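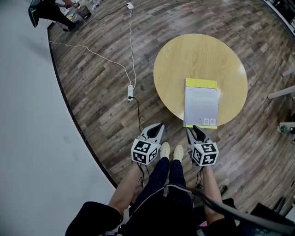

Kerubo Koech wants to know who on earth needs paying to pick a booklet up off a table, and whether the ad has been written by someone who has ever lived with a drawer full of them.

Fair questions, Kerubo, and we had a version of the same argument in our own office before this call went up. We are still looking for people.

CALL FOR PARTICIPANTS: PAPER IN THE HOUSE
Corthorpe Household Paper Study

Every appliance, lamp, flat-pack shelf and smoke alarm comes home with something printed. Manufacturers like to say their booklets are read. We doubt it. We think most of them land on the nearest table, get moved when dinner is ready, get moved again, and finish up in a drawer with the takeaway menus and the dead batteries. We could be wrong, and we would like to find out by watching how people handle the things instead of sending out one more survey in which everybody claims to have read the safety section.

A booklet is an awkward object. It is thin, it lies flat, and a smooth tabletop gives you nothing to get under. Some people slide it until one end hangs over the rim and take hold of it there. Some lick a finger. Some press down and drag, and tear the cover. There is a small pile of opinion on which of these is "natural" and very little of it seems to come from watching anyone do it.

What you would be doing

Sessions are held in our rooms at Corthorpe, at ordinary household tables, sitting down for the most part. You will be given printed matter of different sizes and weights and asked to pick it up, turn it over, open it to a page, stack it, file it and clear it away. You will also be asked to find a piece of information in a booklet, first on paper and then by whatever other route the booklet offers, such as a QR code on the cover. We are not convinced the codes save anybody any time. Bring your own phone if you have one that scans. If you don't, come anyway - people without one are exactly who gets left out of this kind of work.

After the table tasks there is a sorting task. You get a box of mixed papers and decide what a sensible household would keep. There is no correct answer, whatever Fevis might print on the back of its warranty cards.

Who we want

Adults living in any sort of household, including share houses and people on their own. You do not need to be tidy. We already have plenty of tidy people, and they make the rest of the population look bad. We would particularly like to hear from:

People who throw instructions out with the carton.
People who keep everything and can't find any of it.
People with arthritis, a tremor or reduced grip, who can tell us what thin paper is really like to deal with.
People who read English as a second or third language.

Please don't apply if you work for a printer, a packaging firm or a company that writes manuals. Nothing personal. You know too much and you will want to defend the font.

Pay and travel

Payment is $100 a session, by bank transfer. It is not a gift card and it is not "exposure". We can't pay for travel outside the local bus area, and we'd rather tell you that now than on the day. Parking on the street is metered and the signs are confusing, so read them carefully (a finding in itself).

What we won't promise

We will not tell you this study is going to change the world's paperwork. Mussa, who made the last big claim in this field, reported that redesigned booklets were "loved by users", and when Amanuel Gebreyes went through the questionnaire he found no box for people who hadn't opened theirs. We have 203 places and a modest budget. If the results are dull we will publish them dull, in plain language, and send you a copy. It will be on paper if you ask for it, and you may put it in the drawer.

Your name will not appear in anything we publish. You can stop a session whenever you like and you will still be paid for it.

How to apply

Write to Chepkoech Mwakyusa, Room 4, Corthorpe Household Paper Study, or leave a message at the front desk. Tell us who you live with, where the instruction booklets are kept in your home, and the last one you opened on purpose. A few lines will do. We don't want a résumé or a cover letter, and please do not enclose any actual booklets. We have enough.

Applications close Monday, May 18, 2026. Yae Ebihara will ring successful applicants during business hours to book a time. If you miss the call she will try once more, and after that your place goes to the next person on the list.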